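How I Finally Picked a Gray for the Back Bedroom (and How You Can Pick Yours)

I have painted the back bedroom gray three times now, which should tell you something about how well I picked the first two. The first one went green on me by supper. The second was fine until I put the white trim back up, and then it looked like a nursery, all pink and powdery. So this is the long way I went about the third, and I'm still happy with it a whole winter later!

Start with what isn't changing. In my case that was the floor, the trim and a bluish rug my sister-in-law Vittoria Zuccaro gave us, which I love and refuse to give up. Write your list down. If the floor is orangey, it's going to push every gray on the wall toward blue, and you want to know that before you're standing in the paint aisle with forty little cards fanned out in your hand.

What you'll need:
White poster board, a few sheets
Sample pots of the grays you like (I used Trorkero, but any brand that sells small ones)
A 4 inch foam roller and a little tray
Painter's tape
A pencil
A plain sheet of white printer paper

Step 1. Get your cards and sort them by undertone.

Lay all your paint cards on the white printer paper, near a window with the lamps off. Don't look at the names, they'll sway you (I once bought a color because it was called Oltberg and I pictured a snowy mountain). Look at each card against the white and then against its neighbors. You'll start to see that one leans green, one leans blue, one has pink in it. Put them in piles. Some will sit on the fence and that's okay, give those their own pile.

If you're stuck on a card, look at the darkest color on the same strip. The pale one at the top is hard to read, but the dark one at the bottom usually gives the game away.

Step 2. Train your eye on something soft.

I was terrible at this part at first. What helped was looking at grays that melt into each other with no hard line between them, and trying to name each one before moving on. Squint a little. Say it out loud if nobody's home.
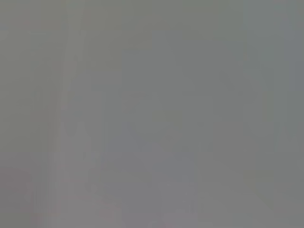 Olive-gray down the left, a whitish streak beside it, cooler bluish gray in the lower middle. There's a hint of pink at the very bottom.

Do that for a few minutes and then go back to your piles. I moved a bunch of cards the second time around, mostly out of the "plain gray" pile and into green. There's hardly such a thing as plain gray, at least not at my paint store.

Step 3. Paint boards, and leave the wall alone for now.

Pick your top few and roll each one onto its own sheet of poster board. Two coats, letting the first dry all the way. Leave a white border if you like things neat, but I'd go right to the edges, as a bright white frame makes any gray look darker than it will in the room. Write the name on the back in pencil before you forget which is which (ask me how I know).

The nice thing about boards is you can carry them around. I had mine behind the dresser, next to the closet door, down by the baseboard, and for one whole evening propped up on the bed like a houseguest.

Step 4. Look at different times of day.

Tape the boards up in the darkest corner first. Check in the morning, at midday, and again at night with your real lamps on, the ones you actually use. Our room faces north and everything cools off in there, so a gray that looked nice and warm in the store came out like dishwater. If your bulbs are yellowish, night will look very different from day, and you may have to decide which one matters more. We're only in that room in the evening, so evening won.

Take notes! Mine said things like "mint at breakfast" and "ok by lamp," but they made sense to me.

Step 5. Knock out the losers.

Take down any board that annoyed you even once. I was down to two after the first day: a cool one called Skisaner and a warmer one with a drop of pink in it. Rafsan Siddiqui at the paint counter told me to hold each one right up against the trim and then right up against the rug, and that settled it. The warm one fought the rug and Skisaner didn't.

Step 6. Buy it, and box your paint.

If you need more than one can, pour them together in a big bucket and stir before you begin. Cans can be a tiny bit different from each other and you'll see it at the corner where one ran out and the next started. I spent $40 on sample pots and tape altogether, which felt silly until I remembered what I'd spent on the first two rounds.

A couple of extra things. Sheen changes the color too, so get your sample in the finish you'll use if the store will do it. Eggshell was right for us. And wait for the second coat to dry before you panic, the first one always looks streaky and too light.

Next up is the hallway, which has no window at all, so I'll be out there with my boards and a flashlight. If you've got a gray you love for a dark hall, leave me the name in the comments.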